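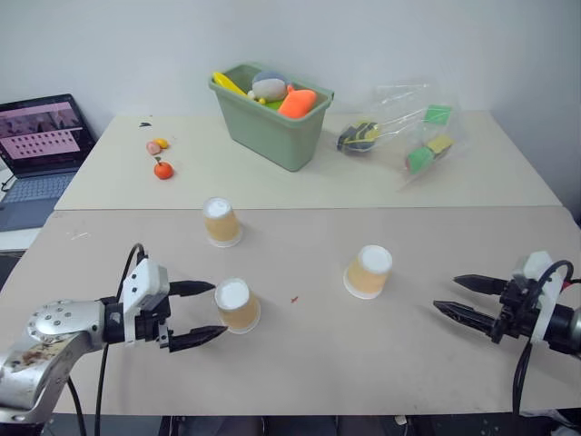 Figure 2. Head camera view of the cup task. Three inverted paper cups stand on the near table, with both grippers open.

4.2 Arm assignment and target selection

The planner, Gorine, receives one head camera image per cycle and returns a target cup and an arm. Cups are detected as closed contours and matched to a truncated cone standing on its rim. The detector is limited to the near table by a plane mask, so toys and other clutter on the far table do not enter the candidate list. Without the mask, rounded objects were at times passed to the matcher and slowed the cycle.

Each candidate is scored for both arms by path length and by clearance to the opposite gripper. In the layout of Figure 2, the middle-left cup is close to the left fingertips and the score favors the left arm. The rearmost cup, near the seam between the tables, is harder: the two scores are often nearly equal, and small changes in the contour caused the choice to switch between cycles. We therefore hold an assignment for 7 cycles unless the target is lost.

Over 100 trials with the hold enabled, Gorine kept its first assignment in 87. Most of the remaining switches followed a lost contour when a finger passed in front of the cup. Histusico, the baseline, has no hold and was run with the same mask.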